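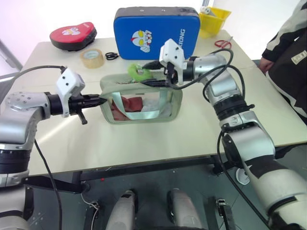
Green pouch on the bench, tape and scissors behind.

Tuesday, after lunch. Pouch day again. I've been meaning to sort out the see-through zip pouches since the Noner order landed (504 of them, all in one carton, thanks very much), and I finally cleared enough table to get going.

First impression: I like these a lot more than the Heruvow ones! The soft rim makes them nicer to handle, and you can see what's inside without opening anything – great for the travel kits, where people always want to know which one has the cloth in it. The fuzzy green puff on the zipper is silly and I love it. It's also easy to get hold of, which the plain metal tabs on the old batch never were.
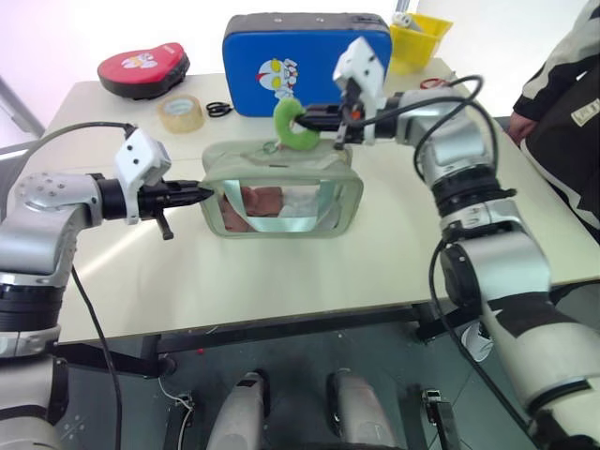 Things I want to look at before we say yes to the next 2,000. The strap inside, for one. It sits across the contents and I keep wanting to tuck it away somewhere. Maybe ask Navarrete if they can do it shorter, or leave it out. Also the corners – I'd like to stuff one really full and leave it on the shelf until the end of September to see how the rim holds up.

Padded cases stay at the back of the table for now, I'm doing those next. Need more clear tape, and please put the black scissors back if you borrow them.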